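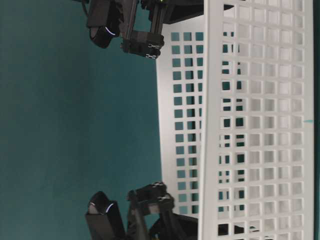 How do you get the chlorine smell out of a swimsuit?
Rinse it in cold water the minute you get home, then soak it with a little white vinegar. One part vinegar to four parts water, 20 minutes, rinse again, hang in the shade. The washing machine won't do it by itself.

That's the one I get asked most so it goes first. Rest of this is everything else I know about keeping swim and water polo gear alive, typed up between drop-offs. Two kids at the Wutmont pool, one in the 14-and-unders, one just starting. Lots of wet stuff.

Suits

Cold water only. Hot kills the stretch.

Never wring. Press it flat in a towel, roll the towel up, kneel on it. Unroll. Done.

No fabric softener, no bleach, no dryer. Not even on low. I ruined a brand new one on low.

Polo suits are thicker than regular ones and take forever to dry, esp. at the seams. Turn inside out halfway. If there are two practices in a day you need two suits, there's no way around it.

Small snag on the outside: leave it. Don't pull the thread. Push it through to the inside with a blunt needle and forget it. Wubit Mersha showed me that one and it has saved at least one suit this season.

Goggles

Don't rub the inside of the lens, ever. The anti-fog comes off on your thumb. Dip them in cool water, shake, air dry.

When the anti-fog is gone anyway - one drop of baby shampoo, spread it, quick rinse, wear. Rinse it well enough or it stings. Works for one practice, maybe the start of the next.

Straps go before lenses do. A new strap is cheap. Keep a spare already threaded to the right length, poolside is a terrible place to do it.

Caps

Silicone swim caps: rinse, pat dry, dust of cornstarch inside. Keeps them from sticking to themselves. Store away from anything sharp, and keys count as sharp.

Polo caps are a different animal. The ear guards hold water. Pop them out if yours pop out (some don't, check before you force it), rinse the cups under the tap, and leave the cap open side up with the strings hanging loose. Tie the strings together before it goes in the wash bag or you'll be picking at a knot for the whole car ride.

White caps going yellow. Baking soda and warm water paste, old toothbrush, go easy over the numbers. I have scrubbed half of a 6 off. It looked like a c for the rest of the year. 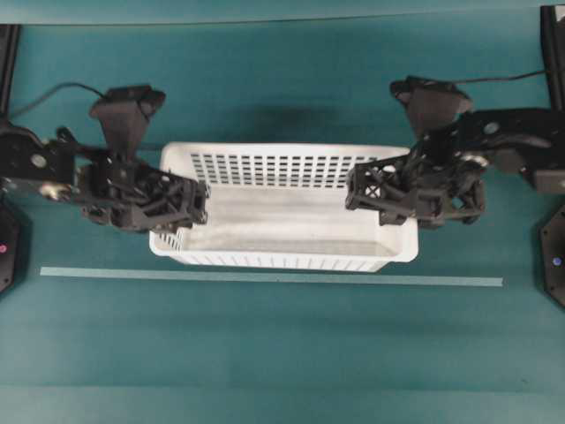 Dark caps bleed the first few times so wash them seperately from the white. Cold water and a splash of vinegar for the first soak. I can't swear the vinegar does anything there but Chaltu Negash does it for the whole Endale team and theirs still look good.

Balls

Grip going slick? Sunscreen, nearly always. Dish soap, warm water, soft brush, rinse till it stops feeling slippery. Dry it before it goes back in the bag.

Wet the needle before you pump. Dry needle tears the valve and then it's a slow leak forever. Check the pressure printed by the valve, it isn't the same for the smaller balls.

Don't leave them in a hot car. They swell and go a funny shape. Same for the garage in December the other way, they go flat and you think there's a hole. Bring it in, wait, then pump.

The bag

Where most of the smell comes from. Empty it every night. Every night!

Turn it upside down and shake outside. Band-aids, hair ties, granola. Once a week wipe the inside with vinegar and water, prop it open by a window. Mesh bags can go in the washer on cold, close the drawstring first.

Already musty: dry baking soda in the bottom overnight, shake out, vacuum the corners. Still musty, do it again. Third time, buy a bag.

Flip flops go in their own plastic bag. Learned from Sosina Negash, who was right.

Towels

Wash without softener or they quit soaking things up. Half the detergent you think. If they've gone stiff and crunchy, one hot wash with a cup of vinegar and no soap at all, then a normal wash. Not vinegar and bleach together, never, that makes a gas you don't want in your laundry room.

Hair

Wet it with tap water before getting in. Full of clean water it takes up less pool water. Bit of plain conditioner under the cap. Green tinge on blond hair is copper, not chlorine, so a clarifying shampoo meant for swimmers is the thing to get.

Tournament weekends

Write the name on everything. Laundry marker on the tag, go over it again each season, it fades. Our club goes to Jerau every summer and comes home with somebody else's towels.

Bring a clip hanger for the hotel shower rod. Roll suits in the towel first, then clip. Fan on in the bathroom, door open. Dry by morning most times.

Ok have to go, pickup. Will add parkas when I've figured out the zippers.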